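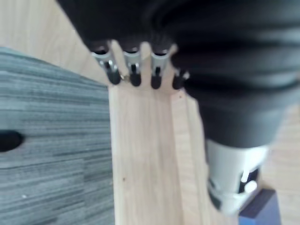

The hand over the wood plank, on the move. Four fingers, metal links, black tips.

Els Jacobs has been renting robot hands to small shops for two years now and she talks like somebody with a van double parked. Which she had, the afternoon we met. The service is called Plollell. You get the hand, the sleeve, a wrist camera, a login and a person on the phone. Month to month. I wanted to know who pays for that and whether it's any good.

"Repair places. Framers. One guy who does drawer fronts," she says. "People who'd never buy one. They want to try it for a month and yell at me."

Do they yell?

"First week, yes. Always the first week."

The base plan is $2,416 a month, which made me put my coffee down. Jacobs didn't blink. Setup is in there, she says, and so is swapping out fingertips when they wear. The rubbery ones go first. Customers were gluing them back on until she put a bag of spares in every case.

Stijn Aerts does the installs. Quiet until you ask about cables, then not quiet. He likes to start a new customer on an edge. Hover along it, stop, come back, no touching yet. "Everybody wants to pick up a mug," he says. "I tell them, go along a board first. If it drifts on a board it's going to drift on a mug."

How long does that take? "Thirty minutes. An hour if they talk to me."

The sleeve comes up a lot. It's the part people write in about, the black covering with all the folds. Aerts is for it, Jacobs is sort of for it. It keeps dust out of the knuckle end, he says, and it stops customers poking at things with a pen. Her complaint is the bulk. "You're watching the wrist feed and half of what you get is sleeve." 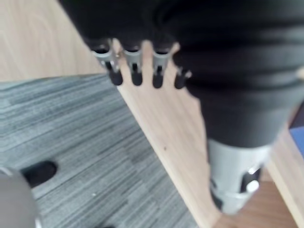

She wants a slimmer one by June. Aerts thinks the slim one will tear and told her so, twice, while I was siting there. They've tested two versions already and neither of them would say which was worse.

On to the fingers. Mixed reviews from me. I got a turn on the controls and spreading them is easy, lining them up in a row over a target is easy, and then going down slow is where I lost it. The lag is small but you feel it. Jacobs says that's my hands. Could be. Aerts said give it a day and he was nicer about it.

Support is a phone number and it's Hilde Van Leeuwen who picks up. I called at 7 in the evening to check, pretended my login was dead. She had me back in before I'd finished explaining, then asked if I was the reporter. Ok. Fair.

What I didn't like: the contract. It says returned units must be "clean" and doesn't define clean. Jacobs says she's never charged anybody for it. Then take it out, I said. "I'll take it out," she said, and wrote it on her wrist.

They have 19 customers at the moment. She'd like more but not a lot more, not with one van. Brorkeo, the bigger outfit across town, only does yearly deals and she figures that leaves her the small shops for a while.

Last thing I asked was whether she'd rent one herself, if she ran a shop. Long pause. "For two months," she says. "Then I'd know." And she went off to move teh van.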